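Flonham finger kit for parallel grippers, reviewed after a month on our bench arm
By Eilidh Moffat

I bought the Flonham kit in January, after the second set of stock fingers on our arm developed the sort of play you normally find in a garden gate. It cost 224 dollars, with a hex key so soft I would have been better off with cheese.

Fitting takes an evening if you ignore the leaflet. Step four has you tighten all the pivot bolts before the fingers are aligned, and step nine has you loosen them again. Snug them, close the fingers on something straight, then tighten. I use a marker.

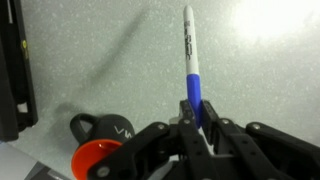
Haiyan Xiong, who shares the bench with me, prefers a steel dowel. She also owns a torque wrench, and I have stopped arguing.

Next comes touch-off height. The kit's setup sheet gives one number for every arm ever built, and mine would have gone straight through the table. Jog down slowly onto something you don't mind scratching and save your own. 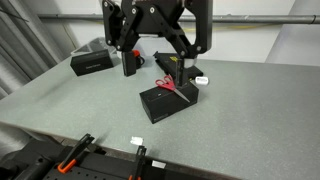

Right finger down by the scissors, on top of the box.

After that, the upkeep. Flonham wants the pivots checked every 1,982 cycles, a figure I assume somebody's birthday supplied. I check when I hear clicking. At 3,933 cycles I had one bolt backing out – thread locker fixed it, and there was none in the kit.
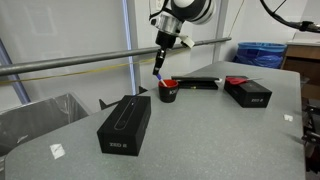 Grip on thin, round things is decent. Wide, flat things are another matter, and the fingers toe in slightly when you ask for full force. Ririer's set costs more and does the same, with a nicer bag.
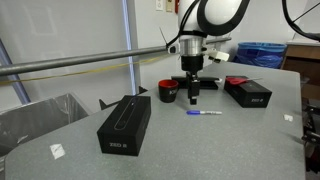 Spare bolts come only in packs of 2, shipped separately, in a box that would hold a toaster. Support answered my email at 3 a.m. with the leaflet attached.

Three and a half stars. I've ordered a second kit, and a proper hex key.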